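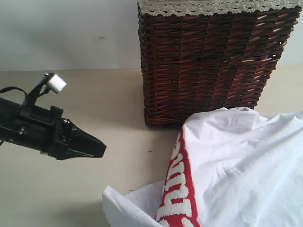

Issue 31

About Wusuner

Wusuner is a home organizing and laundry room supply company. We sell baskets, liners, shelf edging and folding boards, and we teach short classes in folding, sorting and basic fabric care. Our shop and classroom are in the same building on Pace Street in Drerholm. The newsletter goes out with every order and this page is reprinted in it, with changes when something changes.

How we started

Ubaldo Cattaneo opened the business after eleven years of running the linen room at a small hotel. He had been asked many times by friends how to keep a closet from filling up with half-folded shirts, and he began giving lessons at his kitchen table. The lessons moved to a rented room in November of the second year, and the shop grew out of the cupboard where he kept spare baskets for people who wanted to take one home.

There are 7 of us now. Four work in the shop and the stockroom, two teach, and Ubaldo does the ordering and still takes the beginners' class when he can.

What we sell

Most of what we sell is woven. Wicker is light to carry and lets air through to the clothes, and a rectangular basket fits against a wall or on a shelf better than a round one does. We stock natural, white, gray and dark reddish-brown. The dark ones are the best sellers by a wide margin. They hide scuffs and they look fine in a bedroom as well as a laundry room.

Look for a straight rim and a base that sits flat. Run your hand over the inside before you buy any basket, ours or someone else's. If a strand catches your skin it will catch a knit. For sweaters and anything with a loose weave we suggest a cotton liner.

The Reltari liner is our own. It comes with a plain hem or a lace edge that folds over the rim, and it ties at the corners. It can be machine washed on warm. Please do not put the lace version in the dryer. We have had several returned with the trim shrunk and the body of the liner still full size, and we can't repair those. Replacement trim is sold by the yard.

How we teach

Classes are held at a long table against a plain wall. Each person gets a basket and a pile of ordinary clothes, mostly T-shirts. Nothing is pressed or laid out beforehand. A shirt that comes out of a real basket is bunched up and half inside out, and working out where the hem and the shoulders are is the first thing to practice.

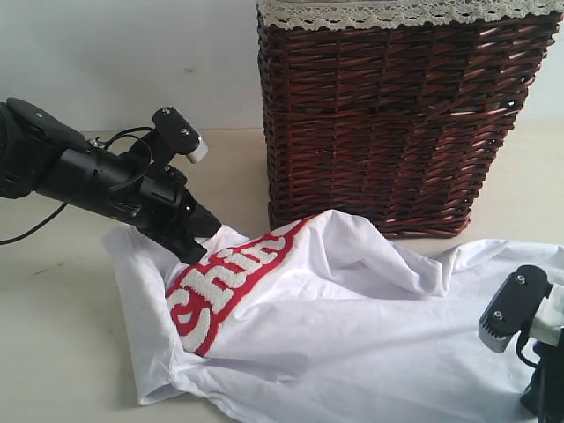
We use printed shirts as well as plain ones, and shirts with raised or fuzzy lettering get some extra time. A stiff patch on the front won't bend where you want it to, so the fold lines have to go beside it or below it. White shirts with red on them are washed apart from other whites the first few times, in cold water, and turned inside out. Chenille letters should never be ironed from the front. If they have gone flat, a soft toothbrush will usually bring them up.

The beginners' class covers shirts, pants, towels and socks. The second class covers fitted sheets, sweaters, and how to load a basket so the things at the bottom can be found again. Each class runs 100 minutes with a short break. You may bring up to one basket of your own clean laundry to the second class, and many people do.

Schools and groups

We visit schools, shelters and senior centers within an hour's drive. For these visits we bring the baskets and the clothes, and we need only tables and a place to park the van. There is no charge to schools in Drerholm. Other groups pay for travel.

Visiting us

The shop is at 1058 Pace Street, on the corner past the post office. Parking is behind the building. The classroom door is the green one on the side, and it is kept locked until ten minutes before class. Ring the bell if you are early and someone from the shop will let you in.

Orders can be picked up at the counter. Baskets too large for the shelves are kept in back, so please have your order number with you.

Page last updated 12 July 2019.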